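Steditz user forum > Software > Perception

Grasp width drops out on dark fabric

kroger_fan
Posted May 16, 2019

Running Gridico 19 on the bedroom clothing set, 761 episodes. The segmentation is fine on pale garments, but on black ones the mask breaks up wherever there is a white stripe or band. The planner then takes the stripe as a separate object and picks a grasp point on its edge. Wrist views from the same session: 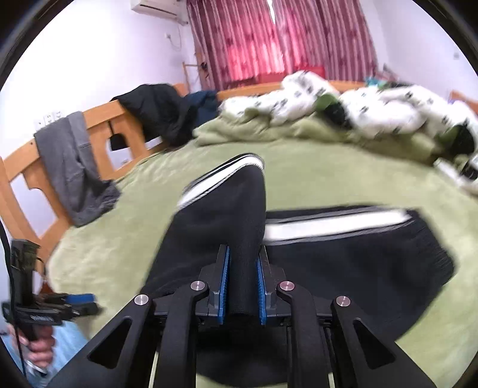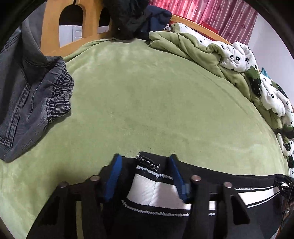 I've tried lowering the merge threshold to 40. It helped a bit, then it started joining garments to the bedding. Has anyone got a better setting?

Eamon Mac Giolla
Don't touch the threshold. Undistort first, then segment. The default mask model was trained on flat images and it does badly towards the rim of a fisheye.

pell_t
Disagree. I undistorted 508 episodes in January and the stripes still split. You lose the corners as well. Track the mask across frames and only let it split if both parts move differently.

Eamon Mac Giolla
Which lens profile? The one shipped with Grumik is wrong for the newer mounts.

pell_t
My own calibration. Reprojection error was fine.

kroger_fan
Tracking sounds slow. I need it to keep up with the control loop.

pell_t
Run it on every fourth frame and hold the last mask in between. Cloth doesn't move that fast.

Eamon Mac Giolla
It does when you're pulling on it. I'd still fix the lens profile before adding a tracker.

kroger_fan
Will try the profile tonight and post the masks.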